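Mivik Teaching Station: Frequently Asked Questions

Recording demonstrations by hand and by remote control

Applies to stations with two follower arms and the Durus control box. For installation and wiring, see the Setup Guide. For training runs and model export, see the Flosorow documentation.

General

What is a demonstration?

A demonstration is one complete recording of a person doing the task through the robot. The station stores the joint positions of both arms, the gripper openings and the camera streams on a common clock. A demonstration starts when the operator presses the record pedal and ends when the pedal is pressed again. Anything outside those two presses is not saved.

What is the difference between hand guiding and remote control?

In hand guiding, the operator holds the arm itself and moves it through the task while the motors compensate for gravity. In remote control, the operator moves a pair of small leader arms and the follower arms copy them. Hand guiding gives better feel for contact. Its drawback is that the operator's hands and sleeves show up in the camera streams, and a model trained on those streams may come to depend on them.

Which one should I use?

Use remote control for any task in which the cameras are an input to the model. Use hand guiding for fixed paths, waypoints and calibration poses. A data set should not mix the two. The Flosorow importer accepts mixed sets but prints a warning.

Do both arms have to move?

No. An idle arm is still recorded and its stationary position is part of the data. Park it in the same pose at the start of every demonstration, with the gripper open, unless the task calls for something else.

Recording

How many demonstrations do I need?

For a single pick-and-place task with one object in a limited area, start with 35 and train a test model. For tasks with soft or irregular objects, plan on 200. Cut flowers, cloth and cable belong in the second group. Adding demonstrations of the same starting layout has little effect after the first few; move the objects.

How long should one demonstration be?

As long as the task takes at a steady pace. The recorder stops at 3000 frames and marks the file as truncated. Truncated files are skipped during import. If the task regularly reaches the limit, split it into stages and record each stage under its own task name.

What should I do about mistakes?

A missed grasp followed by a clean second attempt can be kept. These recordings are useful to the model when they make up a small part of the set. Discard the demonstration if an object is dropped off the table, if the arms touch each other, or if a person reaches into the work area. Hold the record pedal down for 2 seconds to discard the current file.

Can several operators contribute to one set?

Yes, provided they agree on the order of steps beforehand. Differences in speed are handled at import. Differences in order are not. Enter an operator code in the session form so that the files can be separated later.

Does the background matter?

Keep the lighting and the camera mounts fixed. Small changes beyond the table are acceptable and do not need to be cleaned up between sessions. Large changes, such as a moved desk or a new lamp, should be logged with the session.

Leader arms and grippers

The follower arm lags behind the leader. Is this normal?

A short, constant delay is normal. A delay that grows during a session points to a full disk buffer or to a camera running on a shared port. Stop recording, open the Durus status page and check the queue length. It should return to zero within a few moments of stopping.

Why does the follower refuse to start?

The leader and follower poses must match within the start tolerance before the link is enabled. Move each leader arm slowly toward the pose shown on the monitor. The indicator changes from amber to green when the link is ready.

How is gripper force set?

Force is capped in the task profile. The leader trigger controls opening only, and squeezing harder has no effect once the cap is reached. The "delicate" profile is intended for stems, paper cups and similar items. Select it before the first demonstration and leave it unchanged for the whole set.

Where should the gripper hold a bunch of flowers?

On the stems, with the blooms clear of the jaws. Approach from the side and close in one movement. Repeated small adjustments of the trigger are recorded like any other motion and tend to reappear in the trained model as hesitation.

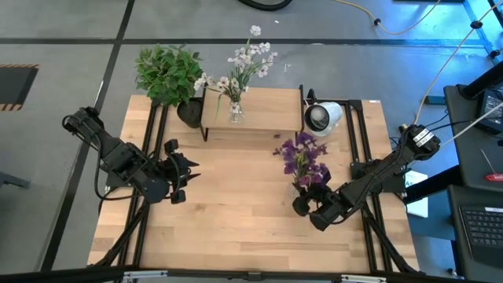 How often should the arms be calibrated?

Calibrate at the start of each working day and again after any collision or power loss. The routine is under Tools in the Durus menu and needs a clear table.

Files and support

Where are the recordings stored?

On the station's local drive, in one folder per task name. Copy them off before running a software update. The Abdella sync tool can do this overnight; it verifies each file before marking it as transferred.

Can I edit a demonstration?

You can trim the beginning and the end. Cutting from the middle is not supported, as it leaves a jump in the joint positions. Trimmed files keep the original under the same name with the suffix _raw.

Can I replay a demonstration on the robot?

Yes, from the Review tab, at reduced speed. Set the objects back in their starting positions first and keep a hand near the stop button. Replay does not use the cameras and will not correct for an object that is out of place.

What should I include in a support request?

The task name, the profile, the Durus log for the session and one affected recording. Send the unedited file where possible. Requests without a log are returned for more information.

Last revised in February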